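Cover reveal

A cover reveal is the first public showing of a book's front cover, usually made some weeks before the book goes on sale. It is most common in romance, fantasy and young adult fiction, and among authors who publish their own work. The reveal may be made by the author, by the publisher, or by a group of book blogs posting on the same day.
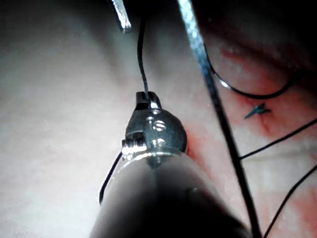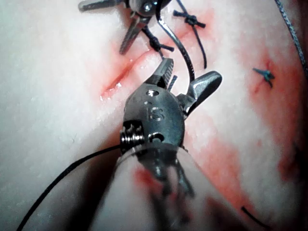
Most covers shown in this way are made from one strong image, the title and the author's name. Designers often begin with stock photographs, which are cropped, recolored and joined together. Thriller and science fiction covers tend to favor a single object seen close up. Steel against a pale background, as on the two instrument wrists, leaves light areas at the sides where dark lettering can be read easily. Romance covers more often use a couple or a landscape, with the title in script.

Organization

A blog reveal is normally arranged through a sign-up form. Bloggers who join receive a packet with the cover file, a short summary of the book, a biography of the author and a set of links. They are asked to hold the post until an agreed hour. The post may also carry a short extract, a preorder link or a giveaway, often of a signed copy or a gift card. If the designer is credited, a link to the designer's own site is usual.

Example

The cover of Rarnomard, a fantasy novel by Lleucu Bevan, was revealed on 6 October 2019 by 70 blogs. The packet was sent out by the tour company Tomico, and the cover was the work of the design studio Auer. The post on Bevan's own site drew 1,083 views on the first day and 396 comments, many of them entries for a giveaway of 100 bookmarks. A second cover, with a plainer title, was used for the paperback.

Timing

Self-published authors often hold the reveal two to six weeks before release. Larger publishers may do so many months ahead, so that the cover can appear in catalogs and on store pages. A cover sometimes appears early when a retailer's page goes live before the agreed date. In such cases the author may move the reveal forward or go ahead as planned.

See also: Blog tour, Book trailer, Dust jacket, Advance copy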